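Skemis Workshop, Cell Group
Minutes of the October meeting, back bench, 4:00 p.m.

Present: Cor Baert (chair), Larasati Ong (minutes), Molari, Hida, two people from upstairs who left after item 2.
Apologies: none received, although several people were absent.

1. Minutes of the previous meeting
Approved with one correction. Under item 6, "the arm was quite happy" should read "the arm was parked." Cor asked that the minutes stop attributing feelings to the equipment. Noted, with regret.

2. State of the bottle cell
The cycle counter stood at 2,784 when the meeting opened. Cor reported that the left finger pad has started to creep outward on its mount again. It was glued in the spring, when the group agreed glue was a temporary measure. The glue has now outlasted two of the people who agreed to it.

Hida asked whether the pads were worn or just dirty. Cor said both. Wiping them with alcohol brings the grip back for a morning or so, after which the bottles start to slide. The wiping is supposed to happen at every shift change and is supposed to be initialed on the sheet. The sheet has 23 initials on it, all of them Molari's and all in the same pen. Molari said he likes that pen.

Agreed: new pads to be fitted this month, with screws. The old pair goes in the drawer marked SPARES and not in the drawer marked SPARES (GOOD).

3. Finger alignment
Larasati went through the closing procedure for those who missed it last time. Jog the fingers shut at low speed and look down the seam from the wrist side. The pads should meet along their whole length before the force reading starts to climb. If they touch at one end first, back off, loosen the mount on the offending side, close again and tighten while closed. Do not tighten while open. There is a dent in the bench from the last person who tightened while open, and he is taking these minutes' advice seriously now.

The closing force is set at 200 in the controller. The manual does not give a unit. Cor wrote to the supplier and was sent the manual.

4. Checks with bottles
The group went over to the bench for this item. Empty and crumpled bottles are still the hard ones, as the wall gives way before the pads get hold of anything. Full bottles are no trouble unless they are lying down, when they roll. The current test set is whatever the recycling bin offers, and there was a long discussion of whether this counts as a test set. A Bazic bottle was laid on its side on the table and another bottle was held up at an angle by hand next to the arm.

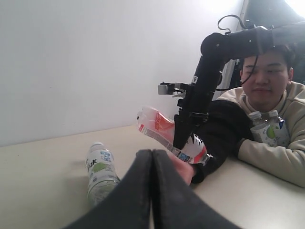 Cor Baert: I would like it minuted that we should fix the pads before we test anything else. Every figure we take on the old ones goes in the trash the minute the new ones are on, and I am the one who has to retype the table.

So minuted. Hida felt that a few figures on the old pads would be useful for comparison. Cor said he could have the ones already in the trash. It was settled that Hida may do one short run before the change, and that he will type it up himself.

5. Cable
The cables on the arm were discussed again. Larasati would like more slack at the elbow and less everywhere else. Molari would like the opposite. After ten minutes it was found that they were talking about different cables. Both requests granted.

6. Zero position
After the last power cut the arm came back with an opinion about where zero was (correction: with an incorrect zero). The homing routine fixes this if it is run before anything else. A note saying so has been taped to the controller, on top of the earlier note saying so.

7. Any other business
Hida asked who has the small hex key. There was a silence. Carried over from the last meeting, and the one before.

Actions
Cor: order pads and screws.
Molari: sign the wiping sheet only for wipes that took place.
Hida: short run on old pads, typed up.
Larasati: cable at elbow, procedure on one page.
All: hex key.

Meeting closed at 5:10 p.m. Next one in the same place, if the heater is back.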